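体操服到底买大一码还是买正好？顺便求推荐训练用的

板块：少儿体操 > 服装与护具
主题状态：开放

豆包妈在垫上
楼主

各位家长好，潜水很久了，第一次发帖，啰嗦的地方请多包涵。

女儿今年秋天要从兴趣班升到预备队，教练在群里发了通知，说以后训练一律穿体操服，不能再穿T恤加短裤了。我之前只给她买过一件，还是表演那次临时凑的，紫色，袖子上一圈亮片，孩子喜欢得不得了，可是穿了几回腋下就磨红了一片，我看着心疼，她自己倒是不肯脱。

现在的问题是尺码。她正好卡在两个码中间，身高看是小码，躯干长看是大码（就是从肩膀绕过裆部再回到肩膀那一圈）。我婆婆坚持买大一码，说孩子长得快，明年还能穿；我自己有点犹豫，总觉得这种贴身的衣服大了会往下掉。店里的客服给我的回答是“建议按平时习惯选购”，等于没说。

另外想问问大家平时训练穿什么牌子。我看了Evska和Ternitz两家，图片都挺好看的，价钱差得不少。预备队一周练四次，我估计至少得备几件换着穿，不想买太贵的，可是也怕便宜的洗几次就松了。

先谢谢大家啦，慢慢回，不着急，她九月才正式开始。

老垫子
回复楼主

欢迎欢迎！升预备队是好事，先恭喜小朋友。

尺码这个事，我家老大练了好些年，交过的学费都能再买一块垫子了，所以斗胆说一句：按躯干长买，身高放在后面看。体操服勒不勒，全在那一圈。身高矮一点，袖子稍长，推上去一点就好；躯干那一圈不够，肩膀就会被往下拽，孩子做下腰的时候特别难受，你说的腋下磨红，很可能也是这么来的。

所以照你家的情况，我会选大的那个码，这样你和婆婆也不用争了，哈哈。不过理由和老人家说的不一样，不是为了明年还能穿，是今年穿着就舒服。

量的时候让孩子站直，穿贴身的小背心量，软尺不要拉紧也不要松垮。量两遍，两遍不一样就再量一遍。我第一次给老大量的时候她一直在笑，扭来扭去，量出来的数能给她爸穿。

橘子汽水加冰
回复楼主

我和楼上意见不太一样，先说清楚，没有抬杠的意思啊。

我闺女瘦长型，躯干也是量出来偏大，我就听了别人的买了大码，结果腿口那里松，一劈叉就往上跑，她在队里老是用手去扯裤边。比赛的时候扯衣服听说有的裁判会介意，训练不扣分，可是养成了习惯很难改，我们后来花了好久才把这个毛病掰过来。

所以我的建议是两个码都买回来试，留一个退一个。试的时候别光站着照镜子，让她在家里举手、下腰、劈叉，各做一遍，看看肩膀和腿口。记得里面穿着内裤试，卫生贴不要撕，吊牌也别剪，不然退不掉。

至于牌子，Ternitz的版型偏窄，肩带细的那几款尤其窄，Evska宽松些。你家如果卡码，先想清楚是哪个牌子的码，不同牌子真的不能互相参考。

豆包妈在垫上
回复 橘子汽水加冰

哎呀，这个提醒太及时了，我还真没想到不同牌子的码会差这么多，我一直拿着那件紫色的尺码表去对别家的。

昨晚按照老垫子说的重新量了一遍，她也笑，我也笑，量到第三遍才勉强算数。还是卡在中间，不过更靠近大码一点。

老垫子
回复 橘子汽水加冰

你说的腿口问题确实有，瘦长的孩子容易碰上，我收回一半的话，哈哈。我家那个腿粗，从来没有松过，所以没往这方面想。两个码都试是最稳妥的，就是得挑能免费退的店。

云朵滚翻
回复楼主

我来说说面料吧，这方面我踩过的坑比较多，写得会长一些，大家当闲聊看。

训练穿的，我现在只买哑光的氨纶面料，短袖或者背心款，最好没有亮片和烫钻。亮片漂亮是漂亮，可是孩子在杠上蹭，在垫子上滚，掉得到处都是，我们教练有一回从地毯里抠出来一小把，脸色不太好看。天鹅绒的那种秋冬穿着暖和，摸着也舒服，缺点是夏天闷，而且特别容易粘毛，家里有猫的慎重。

还有一种镜面的、闪闪发亮的料子，网上叫“魔幻面料”什么的，第一次穿非常惊艳，我家孩子在镜子前面转了好久。但是那层亮膜怕摩擦，屁股那一块过一阵子就花了，所以我建议留着比赛和拍照。 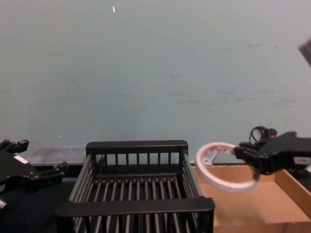 再说洗。我的做法是训练完回家马上用冷水泡一会儿，放一点点中性洗衣液，手轻轻压几下，冲干净，用大毛巾卷起来吸水，然后平铺晾着，避开太阳。千万不要用柔顺剂，弹性会变差，我头一年不懂，觉得加了香香的多好，结果一件新衣服没多久就没了精神，膝盖一弯后背全是褶子。也不要扔烘干机，哪怕标签上写了低温可以，我也不敢。

实在没时间手洗的，翻过来装进细网的洗衣袋，单独洗，别和带拉链、带魔术贴的衣服混在一起。护掌上的魔术贴尤其厉害，粘上一次就是一片毛，心都碎了。

数量上，一周四次的话，我觉得三件够用了，晾得快，头天晚上洗，第二天就能干。别一口气买太多，孩子这个年纪喜好变得快，上个月还非粉色不穿，这个月就说粉色幼稚了，我去哪里说理去。

橘子汽水加冰
回复 云朵滚翻

粉色那段笑死我了，我家是反过来的，从小只穿黑的，最近突然要粉的，还要带蝙蝠翅膀图案的那种，我翻遍了网店。

不过烘干机我倒是用过的，训练服低温烘了一年也没坏，可能跟面料有关系吧。南方梅雨天不烘真的不行，晾两天都是潮的，捂出味道来更麻烦。

云朵滚翻
回复 橘子汽水加冰

啊，梅雨天确实没办法，我们这边干燥，我没考虑到。那你们低温就低温吧，带烫钻的还是别放进去，胶会软，到时候衣服自己和自己粘在一起，撕开就是一个洞，别问我怎么知道的。

侧手翻的爸爸
回复楼主

难得有我能插上话的帖子，来凑个热闹。我家是我负责买装备，她妈负责扎头发（我扎的那个丸子头，跑两步就散，已经被正式辞退了）。

说点省钱的路子。队里大孩子穿小的训练服，其实成色都很好，我家一多半是从队里二手群收的。我们俱乐部在Plurkley那边，每年九月开学前，家长会自己摆一次交换摊，衣服、护掌、体操鞋什么都有，去得早能挑到几乎没穿过的。楼主可以问问你们那边有没有类似的，没有的话在群里喊一声，多半会有人响应，谁家衣柜里没有几件穿不下的呢。

二手的看三个地方：腿口的松紧有没有波浪，裆部的缝线，还有腋下。腿口一旦变成波浪形，就是弹性没了，再便宜也别收。

新的我推荐看看Chuang的基础款，颜色少，样子朴素，耐穿。我家那件藏青的，老大穿完老二穿，现在还挺精神。缺点是尺码表印得稀里糊涂的，我发邮件去问，人家倒是很客气地回了，给了我一份新的表。

小鹿不吃草
回复 侧手翻的爸爸

Chuang我要说句不同意见，我买的那件掉色掉得厉害，洗第一遍整盆水都是蓝的，孩子穿着出汗，脖子上也染了一圈，奶奶吓得以为是淤青，差点带去医院。可能是批次问题，可是我不太敢再买了。

二手的我个人也有点过不去心里那关，贴身的衣服嘛，外套和鞋子我可以，体操服还是想买新的。当然每家想法不一样，没有说二手不好的意思。

侧手翻的爸爸
回复 小鹿不吃草

理解理解，这个真的看个人。掉色我没遇到过，藏青的，洗第一遍水有一点点颜色，没到你说的那个程度。深色的新衣服，我都是先拿冷水泡一夜再给孩子穿，不知道有没有用，求个心安。

老垫子
回复 小鹿不吃草

奶奶那个太真实了！我家有一回是老大大腿上一块黑，我吓得不行，一搓，是从单杠下面的旧垫子上蹭的灰。

补充一句，深浅拼色的要小心，白的那半边很容易被染。我家有件红白的，现在是红粉的，孩子说更好看了，我也就不说话了。

豆包妈在垫上
回复大家

天哪，我就去接了个孩子做了顿饭，回来这么多回复，太感动了，一条一条都看完了，还念给她爸听。

我先理一下自己的想法，大家帮我看看有没有哪里不对：先各买一大一小同款的背心式训练服，在家里下腰、劈叉试过再决定留哪件；料子选哑光的，不要亮片；第一批只买三件，深色的先泡；那件紫色的亮片的留着给她拍照和过生日穿，训练不许穿了（这一条她还没同意，正在谈判）。

还有一个小问题，忘了问：里面要不要穿打底内裤？她平时的小内裤会从腿口露出来一截，她自己没感觉，我看着别扭。还有发圈，买衣服送的那种同色大肠发圈，训练能戴吗？

云朵滚翻
回复 豆包妈在垫上

计划很好！没有什么要改的。

内裤有专门的肤色体操打底，腿口开得高，不会露。我家试过一阵，孩子嫌勒，后来大了就干脆不穿打底了，体操服本身裆部有内衬。这个让孩子自己选，穿着自在最重要，也可以问问队里别的家长怎么处理的。

大肠发圈训练可以戴，但是别太蓬，前滚翻的时候硌后脑勺。我们一般里面用细皮筋扎紧，外面套一个小的。丸子头位置扎高一点，别扎在正后方。

侧手翻的爸爸
回复 云朵滚翻

扎高一点……原来如此。我扎的就是正后方，难怪孩子滚一圈起来头发歪到耳朵边上去了。今晚申请复职。

橘子汽水加冰
回复 侧手翻的爸爸

哈哈哈，祝复职成功。

楼主，关于打底我多说一句，比赛的时候内裤露出来有些地方是要扣分的，各地规矩不一样，升了预备队以后记得问教练，趁早习惯比较好，别到比赛那天才第一次穿，孩子会一直惦记着。

小鹿不吃草
回复 豆包妈在垫上

那件紫色的谈判，给你支个招：跟她约定每个月最后一次训练可以穿，里面腋下的地方找裁缝缝一小条软的棉布，就不磨了。我家那件亮片的就是这么救回来的，裁缝阿姨收得很便宜，还夸衣服好看，孩子得意了一路。

豆包妈在垫上
回复 小鹿不吃草

这个主意好！刚刚去跟她说了，她想了一下，说可以，但是要每个月两次。我说一次，她说那要加一个紫色的发圈。成交。

衣服今晚就下单，两个码一起，到了以后我再来汇报留的是哪件。谢谢各位，抱抱大家！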